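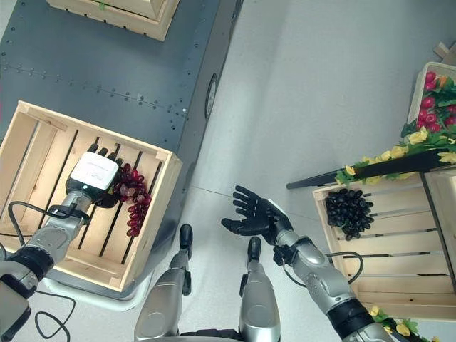
Dimden Fruit Market to Reopen in May, Now With a Roof

TREMWOOD - The Dimden Fruit Market will reopen in May in the old Stunstead bus depot, giving local growers a covered place to sell and giving shoppers one less excuse. The market will run every Friday from 2 p.m. until the light or the fruit gives out.

The depot has room for 14 stalls, three more than the parking lot that served as the market's home for 11 years. It also has drains, a feature the parking lot offered only in theory.

"We looked at several sites with more charm," said market manager Patricio Villanueva. "Then it rained on all of them."

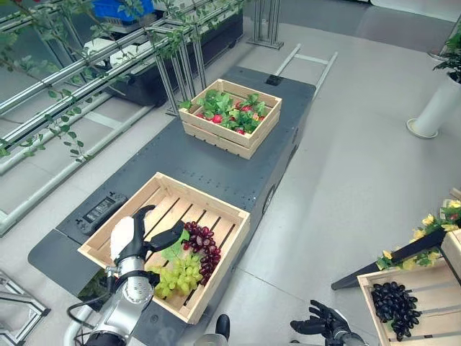
Strawberries and two bunches of grapes in slatted wooden crates.

Growers will pay a flat weekly fee, and the long-disputed corner stall will now go by lottery. Narayanan Bhat, who sold plums from that corner for most of the market's life, called the new system "fair, I suppose." He has entered the lottery under protest.

Prices must be posted by weight. Handwritten signs are welcome, but the word "artisanal" will be limited to one use per stall, a rule the growers passed themselves

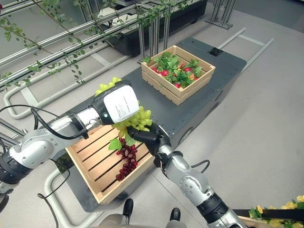
and have promised to enforce on each other with some enthusiasm. Samples are free. Shoppers who circle back for a fourth grape will be asked, politely, whether they've met the scale.

Kobina Fiadzo of the Tremwood Growers Group said over 2,598 residents signed the petition to keep the market in town. "I'd like to see every one of them buy a melon," he said.

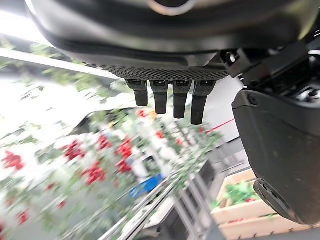
Getting There

Enter from the old ticket hall. Parking is behind the depot, and bikes can be left along the north wall. Dogs are allowed on a short leash and away from the berries.

About the Market

The Dimden Fruit Market is run by its growers and sells fruit from farms near Tremwood. Stall inquiries go to Gervásio Teixeira at the market office, who prefers the phone and answers it on the second try.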